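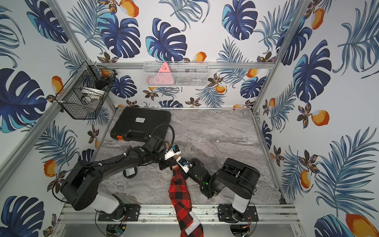 Trolby is a language school above a dry cleaner, and it has been one for 11 years. Before that the rooms belonged to an accountant, whose name is still on the mailbox and who still gets more mail than we do.

We teach Japanese to adults. Most of them have jobs, a few have retired, and almost all of them tried once before and stopped somewhere in the second alphabet. We don't hold this against anyone. The second alphabet has ended better people than us.

## How it started

Nanami Ikeda taught the first class in her kitchen, to six people and one person's husband, who had come along to drive. The husband passed his exam in July. His wife took up pottery. Mayu Hosoda joined the following winter and brought a whiteboard, at which point it seemed rude not to call ourselves a school.

The name came from a list of names that weren't taken. Skindach was also on that list, and we think about it often.

## What a class is like

Classes run 70 minutes, in the evening, with no break. We tried a break. People went downstairs for coffee, got talking in English, and came back having forgotten how to count flat objects.

You'll speak in the first five minutes and you'll be bad at it. Osamu Fukuda, who takes the beginners, has a way of nodding at a wrecked sentence that makes you want to try it again. He gives homework. He also reads the homework, and this comes as a shock to some.
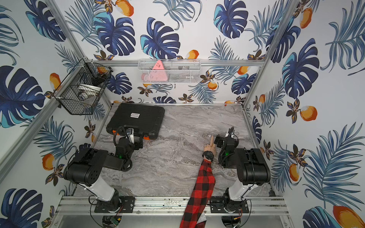
Naa Agyeman wrote to us after her first term that she had expected songs and flash cards and got a man asking her, very politely, to return an imaginary umbrella for a refund. She says she has since returned a real one, in Osaka, and that it went worse but she got the money.

We were pleased with this letter and have it up by the kettle.

## What we don't do

We don't promise fluency in a number of weeks. By the end of the first year you should know 300 written characters and be able to order dinner, complain mildly about the weather and explain what you do for a living, provided it's simple. Consultants may need a second year.

We don't have an app. Mio Arai, our newest teacher, built a small quiz page for her intermediate group, and they beg her to add things to it — she adds more verbs.
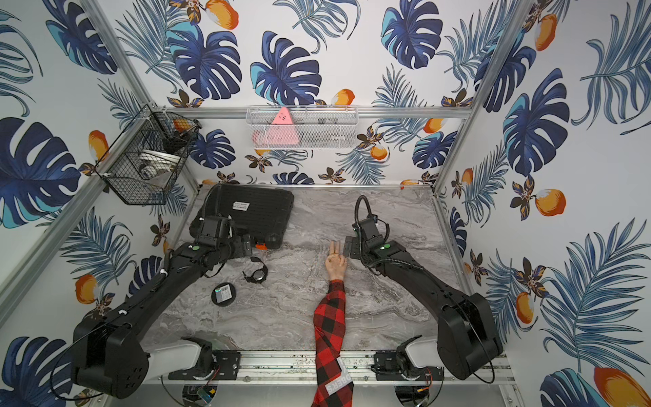 ## Joining us

New groups start in fall and spring, with places for eight. Come and sit in on a class first, any evening at half past six. It costs nothing, and you can stay quiet at the back if you bring something to write with.

The buzzer says Trolby, in pen. If the accountant's mail is blocking the door, just push.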